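Winter Coat Exchange: Arrangements for This Year

The Prumbridge Community Services Office will again hold its winter coat exchange in the lower hall of the Muratel Building. Residents may bring outgrown or unneeded coats during the month of August and may select replacements once the exchange opens in the fall. Proof of address is not required for either purpose.

Last year the exchange received 1314 garments, of which 374 were children's sizes. Demand for children's coats was considerably greater than the supply, and several families were placed on a waiting list that could not be cleared before the first frost. The Office therefore asks households with school-age children to look through their closets early. Jackets suitable for mild weather are also welcome, as many residents who work indoors or travel by bus have told us that a heavy parka is more than they need. 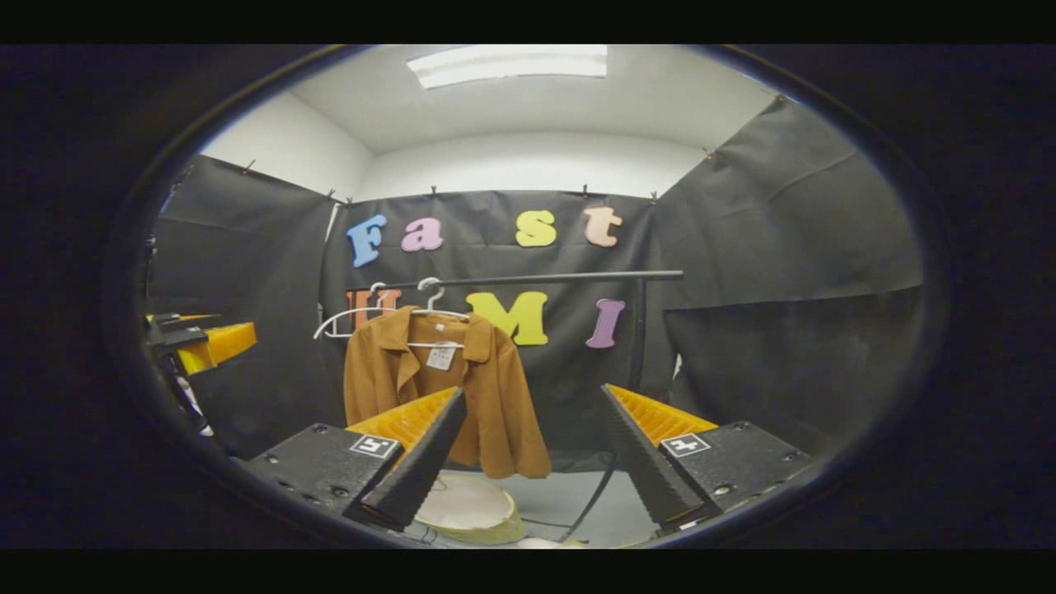 What May Be Donated

Coats, jackets, raincoats and insulated vests are accepted in all sizes. Garments should be clean and should close properly, whether by zipper, buttons or snaps. A missing button can be replaced by our mending group, but broken zippers are costly to repair and such items will be returned to the donor or sent for textile recycling.

Please check all pockets before drop-off. Keys, transit cards and, on one occasion, a signed property deed were found last year, and it was not always possible to trace the owner. Items left in pockets are kept at the front desk until the exchange closes.

We regret that we cannot accept shoes, bedding, school uniforms or fur. Gloves, scarves and hats may be included if they are tied or pinned together and placed in a separate bag.

Drop-Off Hours and Parking

Donations may be left at the side entrance on any Tuesday between 4 and 7 p.m. The main entrance will be closed at those times for evening classes. Two spaces near the side entrance have been set aside for unloading, and drivers are asked to move their vehicles promptly afterward. Bags must not be left outside the door when the building is closed — several were ruined by rain last season and had to be thrown away.

Residents who are unable to travel may request a home pickup. The Živković Laundry on Station Road has kindly agreed to collect bags along its regular delivery route, at no charge, within the town limits. Requests should be made by telephone to the Office at least 5 days in advance. Callers should give the number of bags and state whether there are stairs.

Care Before Donation

Donors often ask whether coats should be professionally cleaned. An ordinary home wash is sufficient in most cases, provided that the care label allows it. Down-filled coats need a long drying time and should be shaken out between cycles so that the filling does not clump. Wool coats should be aired and brushed. Please do not use mothballs, as the odor is very difficult to remove and affects other garments stored nearby.

Coats are best delivered folded loosely in a bag. Hangers are appreciated but are not necessary; those of a sturdy kind will be kept for display, and thin wire ones will be recycled.
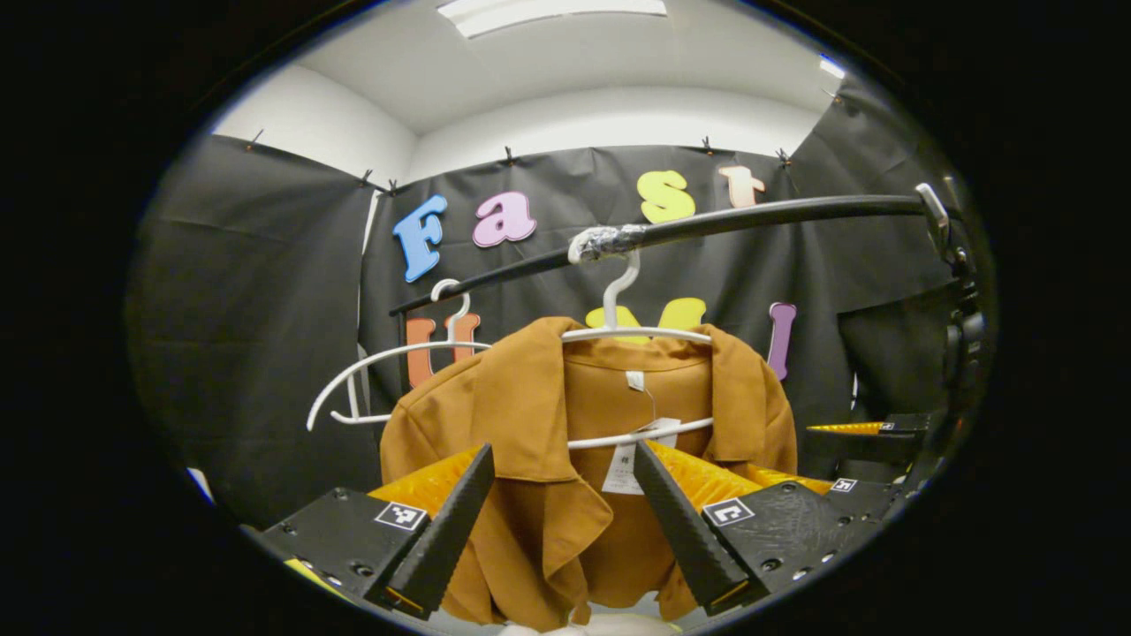

Selecting a Coat

The exchange operates on a simple basis. Each resident may choose one coat and one lighter jacket, and no donation is needed in order to take part. Garments are grouped by size, with children's coats nearest the entrance. Mirrors and a private fitting area are available, and staff can assist visitors who prefer to remain seated.

The first hour of each session is reserved for families with young children and for visitors with limited mobility. Schools and social agencies wishing to select coats on behalf of others should arrange a separate appointment.

Contacts

General questions may be directed to Jeanine Lambrechts at the front desk of the Muratel Building. Cameron MacKinnon is responsible for agency appointments and for the children's waiting list. The Office thanks Urex, whose staff held an office collection last winter and will do so again this year.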